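Última atualização: março

Este site utiliza cookies. Ao continuar a navegar, aceita a nossa política de privacidade. Quer receber a newsletter da oficina? Deixe o seu e-mail no fim da página.

Dois braços em cima da mesa: vale a pena?

Quem passou pela oficina partilhada da Prunedum nas últimas semanas já deu com a montagem da mesa do fundo. O projeto chama-se Handton, é do Teodoro Manalo, e promete muito para o espaço que ocupa: dois braços, duas pinças e uma lista de tarefas domésticas que eu, confesso, li com a sobrancelha levantada.

As contas primeiro, que é por aí que começam as minhas dúvidas. A estrutura e as juntas ficaram por 742 euros, as pinças e a eletrónica por 699, e ainda não entraram nesta soma as horas de quem aperta parafusos ao serão. Por esse dinheiro compra-se muita coisa que funciona à primeira. O Teodoro responde que não quer comprar, quer perceber, e contra isso não tenho grande argumento.

O que me incomoda é outra coisa. Vejo muitas demonstrações caseiras em que tudo corre bem porque alguém escolheu o objeto, a mesa e a luz. Uma garrafa de plástico transparente já é um teste mais sério do que um cubo de espuma - os reflexos enganam as câmaras e o plástico cede quando se aperta. Pôr um botão encostado à garrafa complica mais um pouco, e ainda bem.
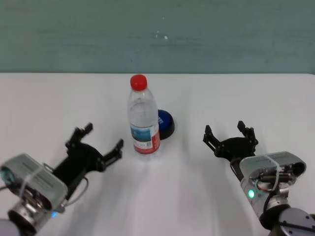

A garrafa e o botão azul, vistos de dois sítios diferentes. 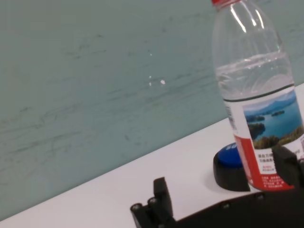 Veerle Stevens acha que estou a ser injusto. Escreveu-me depois do rascunho deste texto a dizer que a repetição conta mais do que o preço, e que um braço barato que falha sempre da mesma maneira ensina mais do que um caro que falha ao acaso. Quer ver 1.000 tentativas registadas, com os falhanços incluídos, antes de alguém dar uma opinião. Concordo com o registo. Quanto à opinião, já a dei.

Fica também um reparo prático para quem pensa copiar a ideia. Os cabos nos pulsos merecem mais atenção do que costumam ter. Uma abraçadeira resolve muito, mas convém deixar folga suficiente para a junta rodar até ao fim do curso, e um fio à vista acaba sempre por se prender em qualquer lado. Eu começava com um braço só. Dois duplicam a calibração e as discussões.

O Teodoro vai deixar a lista de peças na pasta comum, junto da documentação do Gukell. Perguntas sobre a montagem são com ele, à mesa do fundo, a partir das 19h.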